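Notebook – Sivwood bench, tea service trial
23 September 2018
Entered by: bench notes, Pretberg

Second session with the stainless set. Purpose is still to settle fill level and placement for the small cups before the Gondent order is confirmed. Black tea, 20 g of leaf, strained before it went in the pot. White table, wiped in January and not refinished. The chipped patch still needs filler.

Layout for the session: pot on its dark base at the left, cups on their saucers to the right, handles turned left. 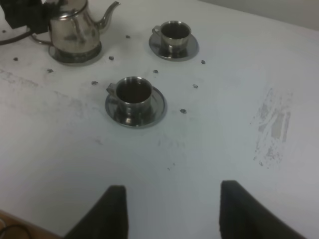 Pot on base, two cups with dark liquid.

Cord should be kept to the left of the pot. If it crosses the middle of the table it ends up under a saucer rim, and the saucer then rocks. Polished rims show every smudge, so handle saucers from underneath.

Fill target is 40 ml. With cups this small the last part of the pour matters most – slow down once the level nears the rim, and keep the stream thin. The spout tip is narrow enough to allow this. Aim inside the near wall of the cup; a stream that lands in the center throws drops onto the saucer. 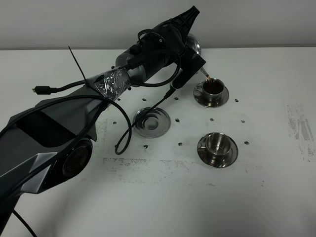
Open points

– 40 ml looks too generous for carrying. Try 2 mm lower at the rim and compare.
– Saucer wells: check against the Birkett drawing. Cup foot should center without being nudged.
– Metal handles get hot. Time how long before a full cup can be picked up bare-handed.
– Filler for the table chip, matte white. Two thin coats, sand between.
– Rinse pot and cups the same day. Tea film on steel needs soda if left overnight.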